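Our club has now the second month with the cloth task, and I like it more than I expected. In December we were only 11 members, today we are 15, and the evenings are too short for everybody to have a turn with the grippers.

The task sounds easy: take a crumpled piece of cloth and make it flat, then fold it. With my own fingers I need a few seconds. With two grippers I must think where each tip goes, and the cloth always slides to the other side. We have recorded 1,602 attempts until now, and Noelia Valcárcel wants about double before the competition in Nadberg.

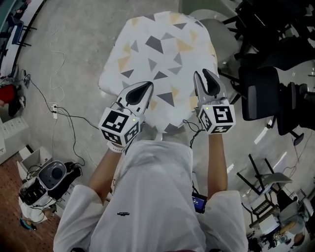
Ekberg commented that his team began with small towels and changed to bigger cloth only after 9 weeks, and he would do it the same way again.

Recent posts
Why we named our arm Trarker
Notes from the Aguirre workshop
Soldering for beginners, part two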